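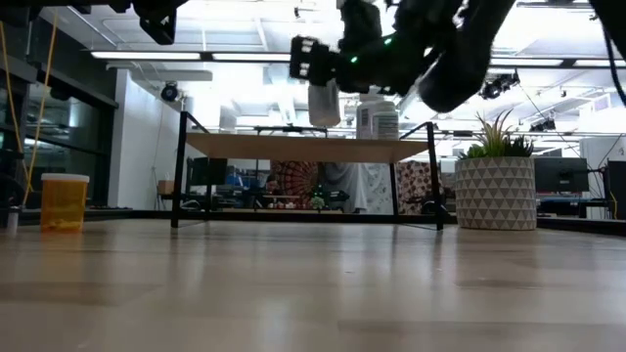 24/12/2024
Bottle bench, Tornotcombe set

Last entry before the break, so it's going to be a bit of everything. Coffee's gone cold and I've got the heater on my feet.

Main job was getting the pill and supplement bottles sorted into something we can use in January without me standing there explaining what each one is. The catalogue is up to 292 entries, which sounds grand until you see how many of them are plain white bottles with a white cap. I started this back in July thinking I'd sort by volume. Silly idea! You can't read a volume off a bottle without picking it up and squinting, and half the labels give a tablet count anyway. So it's now colour of body first, then cap, then label, and volume goes in the notes column if anybody cares.

The amber one has its own heading. It's the open type with the white rim, and it lives with the see-through bottles even though it's nothing like the others to look at. Whoever wrote "orange jar" on the old sheet, I've crossed it out. (Might have been me.)

I also like having the little black-framed table up on the bench more than I thought I would. A white bottle standing on the pale top is at a nice height for checking the label, and the open space under it means you don't lose the bench behind. I wouldn't mind a second one a touch lower. Brulell do a flat-pack stand with the same sort of thin legs, item 101 in their book, but the top only comes in grey and I'd rather keep it all wood. Will ask if they sell the legs on their own.

Moved on to the pairs after lunch. Pairs are where people go wrong – two bottles, same shape more or less, and you come back from the kettle and can't remember which was which. My rule is that they stand together and something that isn't a bottle stands next to them, so your eye has a marker. The plant is doing that job for now.

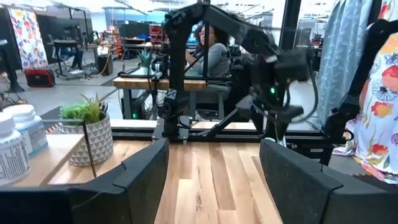
White-cap pair, left side, with the succulent in the triangle pot.

The blue-and-white label is the easier of those two. The other one is nearly all small print and I've put it down as "white, text label", which is hopeless, but I couldn't think of anything better that would fit on the card. Suggestions in pencil please, not in marker.

While I'm on the cards: they're cut now, 18 to a sheet, and the first lot is in the Murakami drawer (the shallow one, it sticks on the right, lift it a bit as you pull). The corners came out furry. New blade needed. I've written the body colour big and everything else small, and if you can't read my sevens then just ask.

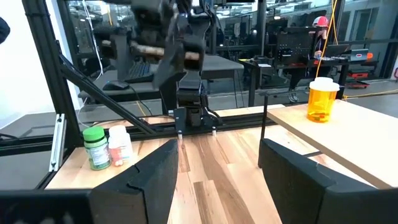

Caps have turned out to be the best way in, much better than labels, and I'm going to reorder the whole see-through section around them. I had a go with a dark green bottle and a short white one side by side. The bright green screw cap does all the work on the first, you'd pick it from the doorway. The short one has a white cap like so many others, and for that you want the pills, pink-and-white ones that show through the lower half. So contents need a column of their own, and I've squeezed one in between cap and label. It does mean a bottle changes its entry if somebody tips the pills into another one, so please don't do that, or do it and tell me.

The benchtop deserves a line as well. I do love those butcher-block strips, the blond and the tan next to each other, but they're a pain for the semi-clear bottles, which pick up the colour of whatever they're on. Mid-tone card underneath might help. I tried a sheet of brown paper last week and it curled up at the ends and drove me mad.

To do when we're back:
– Contents column for the remaining Tornotcombe sheets, mine first.
– Ring Brulell re legs.
– Blade for the card cutter.
– Hetbridge want their copy of the list, version 2, not the July one. Check the spelling of "semi-translucent" before it goes, I had it three different ways.
– Water for the plants.

Key's in the usual spot. There's shortbread in the blue tin and I'm not taking it home.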